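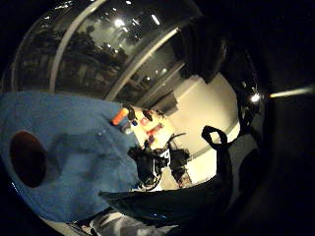 Blue fabric and a few small things on a cream tabletop.

Documentary Production, session 5: writing the treatment
Anil Kurup

Right, last week we got as far as the pitch, and I promised I'd stop going on about titles. So — treatments. A treatment is the thing a commissioner reads after they've liked your one-liner and before they give you any money, and most of the ones I get from you are far too long! Two pages, please.

Start with who we're going to meet. I read 13 drafts over Easter and nearly all of them opened with the history of the subject. Fluvton (it's in the reader, page 272) opens with a woman arguing with her brother about a van, and by the end of the paragraph I wanted to watch the film. The background comes later, in small doses.

Then access. Who has said yes, and to what? "We hope to speak to" makes a commissioner nervous. If you've only had one phone call, say you've had one phone call.

Say how it will look and sound as well. Is there a narrator? Do we hear you asking the questions? Iyengar's treatment for Brostov does this in four lines and I'd happily steal all of them.

Consent forms come up properly in session 6, but have a think now about anyone in your film who might change their mind halfway through the edit. It happened to me on Prarnari and we lost a whole strand (I still miss it).

For next time: bring your two pages on paper, double spaced, with your name on. We'll swap and read them aloud — yes, aloud, sorry.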